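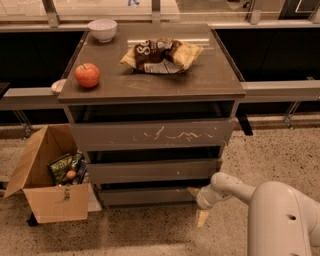
Handout 4: Clearing and cleaning a chest of drawers

Hi all, these are my notes from the furniture care session, typed up a bit more fully than what I had on the board. If you missed it, Riet Cuypers took good notes too and she's happy to share.

We're doing the chest before anything else in the room this term. I used to start people on bookshelves, but a chest has a top, an open shelf and drawers all in one piece, so you get three jobs for the price of one (and you really do meet everything!).

1. The top

Sort first, wipe second. An apple goes back to the kitchen, same with a bowl. A bag of chips that's all folded and crumpled needs a look inside before you decide on trash or pantry. Check behind the chest as well - a small round white thing can sit back there at the left side, half hidden, and you'll miss it if you only look straight down.

Then dust. A dark grey-brown top shows everything, and the faint wipe marks you get on a dusty surface usually come from a dry cloth pushed around in circles. Use a barely damp microfiber cloth, go back to front in long overlapping strokes, turn it to a clean side, do it again. Finish dry. Get your eyes down low and look across toward the light, that's where the specks show up.

2. The open shelf

Dark inside, so bring a flashlight. Soft brush into the back corners, then the cloth. Senad asked if you can just vacuum it. Yes, with the brush head on, and go easy near the edges.

3. The drawers

Work from the bottom drawer up. I know the book says top down, but with the bottom one done first you can pull it, clean the floor underneath and get it back in before your knees give out. We'll argue about it again next time, I'm sure.

If the drawers sit unevenly and you see thin dark gaps along the tops, push each one in with both hands and look again. Still uneven? Pull it all the way out and check the runners for crumbs or a stray sock. Give the runners a little dry wax, nothing oily.

4. Scratches

Pale scratches across a drawer front look worse than they are, most of the time. Clean first, because some of it may be scuff that lifts off. For what stays, a wax filler stick one shade darker than you think, rubbed in along the scratch and buffed after 20 minutes. Test it on the underside of a drawer. Femke went straight in on the front last year and had to strip the whole panel.

5. The box

Keep one open cardboard box on the floor next to you, flaps folded out, for anything that belongs in another room. One box, please! With two you start sorting between boxes and the afternoon is gone.

For next time

Do one chest at home, any size, and write down how long each part took. My own took 94 minutes with the wax. Read pages 14 to 20 in the reader, and bring a cloth you don't mind ruining.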